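Jun 21, 2022

The sheet-metal bin has been in my life since April and I've finally settled on what it's for, so I'm writing it down before I change my mind again.

I bought it at the Santoro surplus counter in Carkwood for 20 dollars. It was the last one on the shelf. I had gone in for drawer slides and came out with a gray bin and no drawer slides, and those I ended up ordering from Gerkholm at twice the price. The bin is open on top, and the back wall slopes outward at the top. There was a paper sticker on the bottom that took a good soak and a plastic scraper to get off.

For the first few weeks I used it for scrap wood. That was a mistake. Scrap wood comes in every length there is, and the long pieces stuck out and caught my sleeve every time I walked by. Then I tried extension cords, but cords want to hang. They went back on the wall hooks where they had been fine all along.

What works is blocks. I mean any small rectangular block: the spacers I use for glue-ups, sanding blocks, the odd offcut I've squared up and want to keep. They used to live in a cardboard box that had gone soft at the corners, and I had to dump the whole thing out to find a matching pair. In a bin with a flat floor they lie in one layer and I can see what I have.

I made one rule for myself, which is that nothing gets stacked. If a block won't lie flat on the bottom, something else has to go. I broke the rule twice in the first week and both times I ended up digging, so now I keep to it.

The other change was where the bin sits. I had it on a low shelf at first and never put anything back in it. On a tabletop, at a height where I don't have to bend, things go back without my thinking much about it. A light wood top is good for this too. Small parts that miss the bin show up against it, and on my old dark bench they disappeared until I leaned on one.

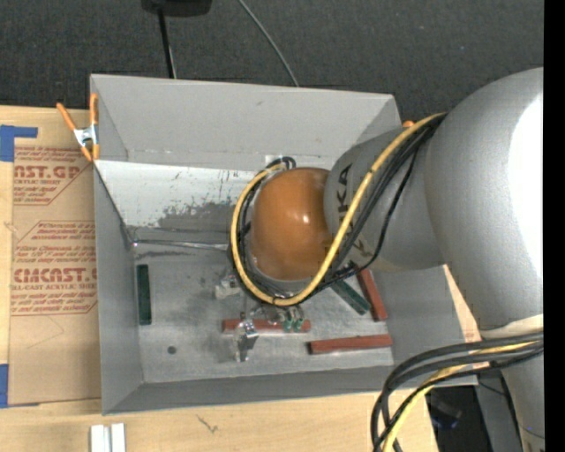
Metal is noisy, I'll say that. Drop a block in from any height and you hear it through the whole house. I thought about lining the bottom with felt, and I still have a sheet of it from the Vevgate drawer kit, but felt holds sawdust and I'd be forever picking it clean. For now I set things down a little more gently. A sheet of thin cork might be the answer - it wipes off and I could cut it with a utility knife.

I also looked at a second bin for the sanding discs. Santoro had a bigger one for 33 dollars when I called, but I measured the table and it would hang over the end. The discs can stay in their folder until I find something narrower.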